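Gripper week 1/ – swapping fingers on the small arm, gear job, same plate every time. Notes as I go, sorry for typos

2/ Two sets in the running. The Fastau ones, smooth jaws. And the Akanda ones with the gritty pads. Same arm, same controller, same gears. 30 picks per set before I let myself have an opinion

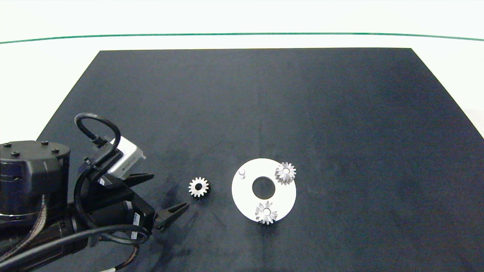 One gear to go, jaws open.

3/ Fastau went first. 4 drops out of 30, all on the approach to the peg. Grips fine, then the gear tilts a hair in the jaws and the bore misses. Annoying

4/ More force doesnt fix it btw. Tried that back in October, just squeezed the gear out sideways

5/ Akanda set next. 29 of 30. Did not expect that from grit 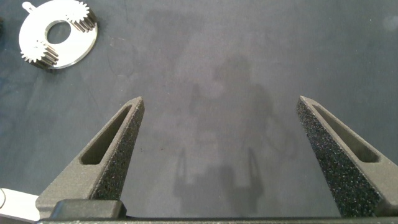
6/ and the one miss was me, typed the wrong height into the controller. Not counting it against the fingers. ok counting it, but grumbling

7/ Downside – the pads. Tedport says theirs were good for 1000 cycles on the same kind of grit, then started to shed. Dust near gear teeth, no thanks. Will keep wiping and see

8/ Wrist cam view: tips stay in view when fully open, which I like. Can line up off the tips and skip a calibration step. Overhead light puts the arm's own shadow right between the fingers tho, and the Onuvside detector hates soft shadows. Turned the threshold down, better, not great

9/ Next up is the same run with the light moved off to the side. If detecton holds I'm keeping the gritty set on 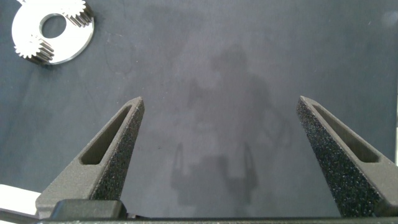 Nilmini Munasinghe: try locking the exposure before you move any lights. Ours was re-metering every time the arm came in low, and the detector got blamed for it

10/ ok checked, exposure was on auto. Locking it and rerunning all 30. Numbers tomorrow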